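Sums on the back of an envelope

October 25, 2021

I promised myself I'd have the spring budget finished before the clocks went back, and I very nearly have — if you don't count the page with all the question marks on it. We have £2,000 left for small things after the service contract, which sounds like a lot until you start pricing cables, spare fingers and somewhere decent to keep it all.

The big question is whether we buy a little mobile base in April or wait another year. I've been collecting brochures like a child collects stickers, and I've now read the back pages of most of them twice (the back pages are where they hide the delivery charges!). Kindov were very kind on the phone and quoted 21 working days. Flindow couldn't give me a date at all, but they did send a lovely long email about batteries.

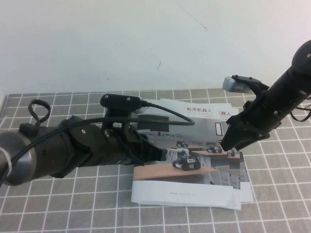 What I keep coming back to is how much we got wrong last time. We budgeted for the arms and the grippers and felt terribly grown up about it, and then spent weeks finding another £75 here and another £75 there for brackets and cable ties and a cloth for the table. So this year there's a line called "bits", and I've made it a generous one.

I do like the idea of tracks over wheels, with the floor in our corridor being what it is. Wheels are cheaper to replace, though, and I haven't worked out what a new set of tracks would cost us after the warranty runs out. I've written to ask, and I'll put the answer up here once I have it, along with the tidier version of the spreadsheet.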